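# Kirnside, the arms and us: page for the noticeboard and anyone who missed the open afternoon

March 6, 2023

Quick one as I've got to be back on the floor. People keep asking what's changed since the arms came in and whether we've all been sent home. We haven't. Gallery of sorts, words mostly, because Nisreen wants it up before the evening shift. Will tidy the spelling later (won't).

For those outside: Kirnside does sorting and repacking for small orders. Returned goods mainly. Bags of bits come in, somebody opens them, checks them, sorts them, closes them again. It was all hands till February. Now two of the benches are arms and the rest is still hands.

**Who does what now**

Before, everyone did everything. You stood at a bench, you opened, you sorted, you sealed, you went home with a sore neck. Now there's a rota. Arm bench minder, hand bench, checks, paperwork. You swap at the break. Géza Kovács drew it up on the back of a delivery note and it's still that delivery note, taped over, with coffee on it. Somebody please type it out.

Minding is the odd job. You're not lifting much. You set the goods out, you watch, you stop it if it goes wrong, you write down what went wrong. Sounds easy. Three people have asked to come off it already becuase the watching wears you out in a way the lifting didn't. Others love it. Géza would do it all day if we let him.

**The names**

Benches have names, not numbers, and I'm told visitors get confused. Nemov is the one by the stairs. Bensaid is the one next to the sink. Don't ask where the names came from, they were on the boxes of an old label printer and a kettle. They've stuck. "Is Nemov behaving" is now a normal thing to say at quarter to nine.

**Jaws**

The bit everyone wants to see at the open afternoon. Two arms at the one table, so there's one to hold and one to do, same as a person's left and right. The jaws are yellow. Easy to spot, which the minders like, you can tell from across the room if they're open or shut.

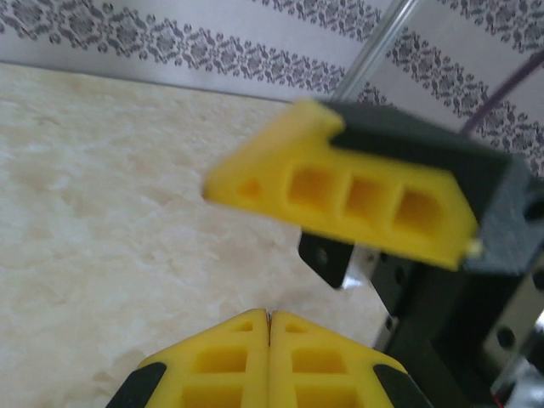 *Arm to arm over the marbled tabletop. Yellow fingers shut at the bottom, the other arm's finger coming in from the right, scrolly wallpaper behind.*

Keep hands off the table when either of them is going. Said it before. Minder calls "stopped", then you reach in. Not "nearly stopped". If you drop something in there it can stay dropped for a minute.

**What's quicker, what isn't**

Best week so far was 1296 items through the arm benches. Sounds a lot, and it is for us, but a good pair of hands still beats an arm on anything floppy. Scarves, thin bags, anything with a ribbon. Boxes and tubs go to the arms. Soft stuff comes to the hand benches. We fought about this for a week and then it just sort of settled.

Sealing is still by hand. Checking is still by hand. If a customer has written a note and stuffed it in with the return, a person reads it, and I'd like that to stay as it is.

**Necks, wrists, eyes**

Nisreen Ghanem keeps the aches book. Fewer wrists in it than last winter. More eyes and more "headache, minding". So the minding turns got shorter, swap at the break AND at the half. If you're on Nemov and nobody has come to swap you, shout. Don't be polite about it.

Chairs: seven were promised. They're tall ones so you can mind sitting down and still see over. If yours wobbles tell me, don't put card under it.

**Money, since you'll ask**

Minding pays the same as hand bench. It's in writing now, copy pinned by the door. There was talk of paying it less because "you're only watching". Anyone who said that was invited to do a full turn on Bensaid during the post-holiday returns. They did it. The talk stopped.

Hours are the same so far. I can't promise for next year and I'm not going to write something here that I can't stand behind. When I know I'll say it at the morning meeting, to everyone at once.

**Training**

Wiravmont did the first two sessions. Good on the stop button, good on cleaning, a bit fast on the faults list. Géza is doing a slower go through the faults for whoever wants it. Bring a pen. You'll want to write the codes down in your own words, the printed sheet is hopeless, tiny grey letters.

Who's done it so far is on the sheet by the kettle (the actual kettle, not Bensaid). If your name's missing and you were there, add it yourself.

**Bits and bobs**

- The stop log goes in the red folder. Not the drawer.
- Wipe the table down before you start a turn as well as after. Sticky labels get everywhere.
- Whoever is turning the radio up on the arm side, the minders need to be able to hear each other.
- Visitors stand behind the tape. Includes family. Includes mine.

Comments to me or Nisreen, or on the paper under this one. Written ones get answered, teh shouted ones I forget by lunch.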